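Drura held on to beat Prirness by 14 runs on Monday, but most of the talk afterward was about a batter who walked off before the umpire had made up his mind.

Shanthi Howlader had made 82 from 98 balls when she tried to steer a short ball down to third. The bowler went up, the keeper went up a moment later, and the umpire stayed still. Howlader tucked her bat under her arm and left. Prirness needed 31 more at that point with four wickets in hand. They were bowled out in the second-to-last over.

"I felt it on the glove," Howlader said. "He might have given it and he might not. I didn't want to stand there and find out."

Her captain, Rozália Zelenák, took a different view. Zelenák has said for years that the umpire is paid to decide and that players should let him. She repeated it after the match, though she was careful to say she had no complaint against her teammate.

"If I nick it, I wait," she said. "When I'm given out and I haven't touched it, I go, and no one calls me back. It evens out. Shanthi sees it another way and she's entitled to." 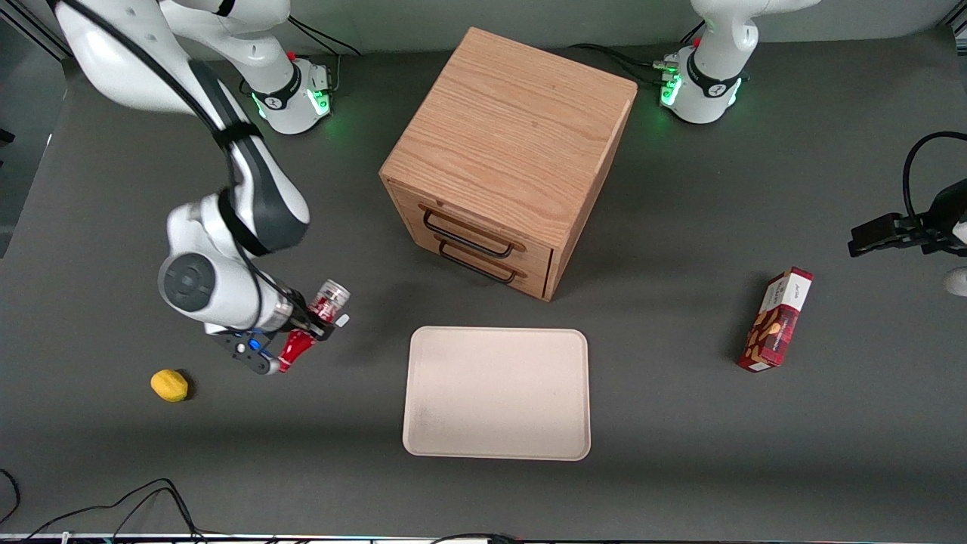

Drura's innings had been a slow one. They lost both openers to the new ball and were still short of three an over when the first drinks break came. The break was a short one, with players squinting at the scoreboard, sucking on slices of lemon and passing cans around, and the umpires hurried them back out. The middle order found the boundary more often after that, and the last pair added a quick stand that looked unimportant at the time. Drura finished on 213 for nine.

Prirness began well in reply. Howlader and her opening partner ran hard, and the Drura spinners went through a long spell without beating the bat. Zelenák came in at number four and hit two straight sixes before she was caught at long-on. Howlader kept going, mostly with singles off her pads, and by the time she reached 70 the required rate was under five.

The ball that ended it was one of the few that got up off a good length all afternoon. Drura's keeper, standing back, took it low to her left. She said later that she had heard a sound but wouldn't have bet on what it was.

There is no rule that makes a batter leave. The fielding side has to appeal and the umpire has to answer, and a batter who stays put is breaking nothing. Still, walking has its followers, and in this league it tends to split dressing rooms more than it splits teams. Two Drura players said they would have waited. One of the Prirness bowlers said she has walked twice in her life and regretted it both times.

The innings took Howlader to 1224 runs for Prirness in all matches. Her highest score remains the 156 she made against Dernholm — a game in which, as Zelenák pointed out, she was dropped on nine.

Drura move above Munasinghe into second place with the win. Prirness stay fourth and have two matches left, both away from home. Howlader is expected to open in each of them. Zelenák said the subject of walking would not be raised at practice, and that catching would.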